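Home | Guides | Open Day | Contact
Print this page | E-mail this page

Section 5. Preparing the hand gripper table for visitors

This section is for the person who runs the gripper table at the Gallelden open day. Please read it once completely before the doors open. Revised by Lorne Petrenko, 2020-07-23.

5.1 Setting the surface

1. Cover the working area with the white surface. Small folds are acceptable, but the middle must lie flat.

2. Wipe the surface with a dry cloth. Small specks do not disturb the gripper, but visitors ask about them.

3. Put one object on the white surface, far from the place where the visitor starts. The visitor must have to reach for it.

4. Hold the gripper above the near side with the fingers fully open and nothing between them. This is the start position. Every visitor begins from it.
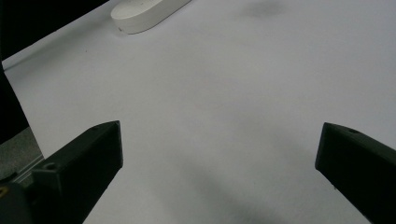 5. Look at both black fingers. The flat tips must point toward each other. If one tip is turned, stop and call Thandeka Gumede at the Melnyk desk.

Note: A white object on a white surface is more difficult for beginners. For children, take a colored one from the Peleck box.

5.2 Giving the gripper to a visitor

6. Show one slow grasp yourself. Do not speak during the grasp, the visitors should watch the fingers.

7. Give the gripper into the visitor's hand and let go only when he or she holds it well.

8. Allow 5 tries for each person. When the line is long, allow fewer.

CAUTION: Keep your own fingers out of the gap when another person holds the gripper. It can close without warning.

CAUTION: Do not press the tips down on the table. In May we had to change one finger for this reason.

5.3 After each group

9. Put the object back and open the fingers again.

10. Write the number of visitors on the Sturkitia sheet. The sheet has space for 199 lines, spare sheets are in room 107.

Print this page | E-mail this page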